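Hi Treasa,

Quick update on the Pandetti plug-in work, written Jul 20, 2024, mostly from the bench at Brolside with a cold coffee next to me.

Where we are

We now have 1427 usable examples of the arm putting a USB cable into a hub. I drove most of them by hand and Thoa Trương did the rest (she's faster than me, and her runs are smoother, so I've been copying how she slows down for the last bit). Each one gets saved with the wrist camera video, the joint positions and a simple good or bad mark at the end.

The big change since my last note is that the hub now sits in a metal vise. Before that it kept creeping when the plug touched it, and I threw out 27 runs in one afternoon - not my favorite afternoon! With the jaw holding it we can go port by port and know the hub is where we left it. The wrist view is pretty tight on the leftmost port, with the fingertips right at the opening, but the other blue ports stay in sight off to the right, and Thoa thinks that helps the model tell them apart.
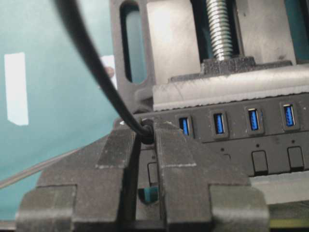 What's been slow

Black plug, black cable, dark hub. The labeling tool from Trnka loses the edge of the connector all the time, so I've been fixing those labels myself. It takes about 30 minutes per batch. I'd love to try a lighter colored cable for part of the set, if you're okay with me spending a little on that.

Next up

Six more batches with the vise turned to different angles, then a first training run at Prillport. I'd still like to have the full set wrapped up by December. Can you check whether our time on their machines is confirmed? Thoa has the booking form if you need it.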